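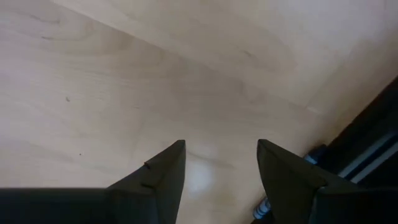
Pale wood top, grain running on the diagonal

Home Forums Kitchen & Dining Finishes New posts Log in
Search this forum Go Advanced

Oil or varnish on a pale table top?
Posted by Domenica Pichler, 1 March 2019

Hello all, long time reader, first time asking. I've bought a second-hand dining table with a very light top (birch or maple, the seller didn't know) and I want to keep it that colour. My last table was oak and I oiled it, and by the second winter it had gone the shade of weak tea. Lovely on oak, but I'd hate it on this one!

It'll get proper use. Two children, homework, felt tips, my husband's hot mugs. Do I go for hardwax oil or a water-based varnish? I've got 60 quid to spend, including brushes.

ledus_lad wrote:
Water-based varnish, matt, three thin coats. Don't let anyone sell you oil for a pale top. I did my mum's sideboard with Danish oil in October and it was yellow before the tin was empty.

Carrasco wrote:
Got to disagree with ledus_lad there. Danish oil and hardwax oil are different animals. You can get hardwax with a touch of white in it that keeps light wood looking bare, and when the kids scratch it you just rub a bit more in. Try patching varnish! You'll be sanding the whole top again.

ledus_lad wrote:
You'll be patching every six weeks though, that's my point. And the white stuff sits in the grain and looks chalky if you put too much on.

Carrasco wrote:
Then don't put too much on?

tata_in_the_shed wrote:
Before you two fall out, is it solid or veneered? Look at the end of the top and see if the grain carries on over the edge. If it's veneer, go very gently with the sander. I went straight through one with 60 grit and had to hide it under a fruit bowl for years. Hand sanding only, 200 or finer, and stop when it feels smooth.

Domenica Pichler wrote:
Oh crikey, just been and looked and the grain stops dead at the edge, so veneer I think. Glad I asked, I had the belt sander out ready. So is varnish safer, if it means less sanding later on?

Ellenus wrote:
I'd say so, yes. But test underneath first, whatever you pick. Do 2 patches side by side, leave them a week, put a hot mug on each and then decide.

Carrasco wrote:
Still oil for me, but the test patch is good advice.

Domenica Pichler wrote:
Right, patches it is. The table's upside down in the hall and we're eating off our knees tonight. Thanks everyone, will report back!

Reply Back to top Next thread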